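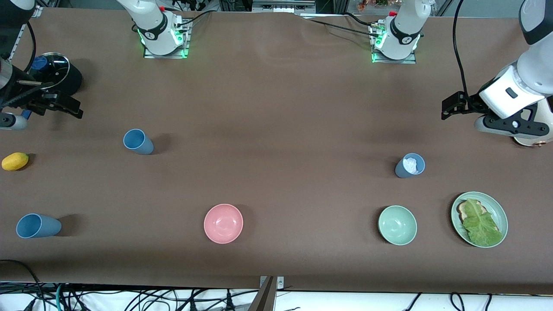

Table two at Randallow, both arms powered up.

Green lights on the bases. I have learned to distrust the green lights.

Back in July I wrote that the Carix demo had impressed me, and a few of you called me a soft touch. Fine. Last month one of the arms at Randallow went on closing its gripper after the stop button had been pressed, and I'd like to talk about that instead of how nicely it sets out lunch.

The job was dull. Pick up a cup, stand it upright, move on to the bowls. The left arm had a cup by the rim when Irena Pietrzak saw the wall buckle and hit the stop. The arm froze where it was, as promised. The gripper kept squeezing for another 2 seconds. It's a plastic cup, so who cares, right? Except that Irena had her other hand halfway to it, because the big red button had been pressed and the training sheet says that once it's pressed you may reach in.

Carix sent a two-page report. It calls this "residual gripper motion" and says the arm's stop circuit worked correctly. I'm sure it did! The gripper was wired to its own supply and took its orders over a separate line, so the stop never reached it. The report gets to that on page two, under a heading about cable routing.

Jacobus Makhubela, who did the rewiring, ran the stop 500 times afterward and got no repeat. I believe him. I also asked how many of those were done with the gripper in the middle of closing, and the answer was 30. The other 470 tested the part that had never failed.

What bothers me is that the fault was there from day one. Every morning somebody pressed the button, watched the arm stop, and ticked the box. The check sheet had no line for the gripper. It does now, in pen, in Irena's handwriting. The printed version is "in review."

Carix says the new firmware will cover all of it. Maybe so. I'd want to see the gripper lose power when the button goes down, with no software asked for its opinion, and until then I'm keeping my hands on my side of the table.

14 comments | 6 shares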